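Why does a jumper keep you warm?
Reading time: 2 minutes

Put on a jumper in November and you feel warmer. Easy. But a jumper has no heater in it! So where does the warm come from?
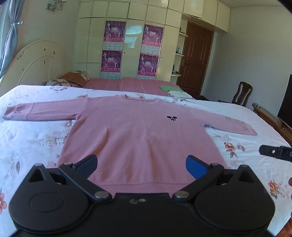 It comes from you

Your body makes heat all day and all night, even when you're asleep. It gets that heat from your food. Without clothes most of it drifts off into the air. A jumper slows it down.

Air is the secret

Look closely at anything knitted. Loops, loops and more loops. Between the loops are tiny pockets of air, and heat moves through still air very slowly. So the air gets stuck, and the heat gets stuck with it.

That's why two thin jumpers can be warmer than one thick one – there is a layer of air trapped between them aswell.

What are the ribs for?

Those up-and-down lines are called ribbing. Ribbed knitting is stretchy. It pulls out when your head or hand goes through, then springs back. Good for collars, cuffs and hems, where cold air likes to sneak in.

Why wind spoils it

Wind blows the warm air out of the gaps. Brrr. Put a coat on top and the wind can't get in. Rain is bad too, becuase water fills up the pockets and carries heat away much faster than air does.

Try it yourself

You need two jam jars with lids, a jumper and a thermometer. Ask a grown-up to help.

1. Fill both jars with warm tap water, 40 degrees. Not hotter.
2. Lids on. Wrap one jar in the jumper.
3. Wait 16 minutes.
4. Test the water in each jar and write it down.

Which one stayed warmer? Now try again with a tea towel, or a sock. Leave them for 60 minutes if you can wait that long.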